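Taming the Front Light: A Few Evening Tips for Porch and Doorway

When we moved to Hemden I did what everybody does and bought the brightest outdoor light in the store. I was so proud of it! Then my neighbor Howard Sedgwick came over after supper in July, shading his eyes with a casserole lid, and asked very kindly whether I was expecting a plane. So I have learned a few things since then, mostly by standing in the street in my slippers, and I'm glad to pass them along.

Start by going out after dark and looking at your house the way a visitor would. Walk up from the road, and then stand at the door and look back out. Glare makes everything next to it harder to see, and the steps and the keyhole are usually the first to go.

Aim the light down. If your fixture has a swivel, tip it until you can't see the bulb from the sidewalk. If it doesn't, a frosted shade does wonders (mine is a Skonura, bought on clearance, and it has outlived two doormats).

Try a smaller bulb before you buy anything else. Our old one was marked as a 100 watt equivalent, and I swapped it for a warm one that gives 414 lumens on the box. I can find my keys just fine, and there are fewer moths in the hallway too.

Wipe the glass while you're up there. Switch the power off, let the bulb cool, then use a soft cloth with a drop of dish soap in warm water. I do ours every 6 weeks in summer.

If you keep a bench by the door, as so many of us do, sit on it in the evening before you settle on a bulb. You'll know within a minute if it's comfortable.

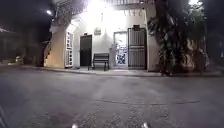 A strong white glare at night, one on a house front and one in a street
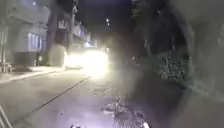

Will a motion sensor come on every time a car goes by?
It depends on where you point it. Angle the sensor toward your own walk, turn the sensitivity down a notch, and test it for a couple of evenings before tightening the screws.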